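Search this site Enter keywords Go

Week 4: Breath, attention and the idea of a path

Welcome back, everyone! Last week we got as far as Garba Ibrahim's essay on purpose, and I was thrilled by how many of you argued with it. Keep arguing. This week we slow down and look at attention, which sits underneath nearly every contemplative tradition we'll meet this term.

Start with the breath. Most of you will have tried counting breaths at some point, and most of you will have lost count by four (I still do, and I've been at it since before some of you were born!). Losing count is the exercise. The moment you notice you've drifted is a moment of attention, and coming back is the skill we're practising.

Satish Suvarna makes a lovely distinction in the reader between narrow attention and open attention. Narrow attention picks one thing and stays with it: a sound, a word, the feeling of air at the nostrils. Open attention lets everything come and go without choosing a favourite. He thinks beginners should spend a good while with the first before trying the second. Rizwan Sarkar disagrees quite strongly, and his reply on page 91 is worth reading twice.

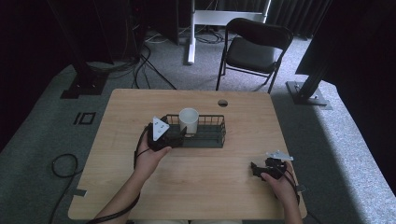

So where does the "path" come in? In many traditions the word is used for something you walk, a discipline with stages and teachers. In a lot of modern writing it means something you discover, already there and waiting with your name on it. These are very different pictures of a life, and I'd love you to notice which one you reach for when you talk about your own plans.

Keith Mellor's chapter tries to hold the two together. For him a path is made by walking, but the ground has a shape already, and attention is how we feel that shape underfoot. I find this tremendously helpful, though Kieran Blackburn calls it "having your scone and eating it too".

Practice for this week

Nine minutes each morning, seated, narrow attention only. Keep a short journal, a couple of lines per sitting, in whatever colour of ink and state of grammar you like. Write down what you noticed, including boredom, itches and shopping lists.

Reading: Suvarna, chapter 2; Sarkar's reply; Mellor, opening section only. Bring one sentence you'd defend and one you'd happily cross out.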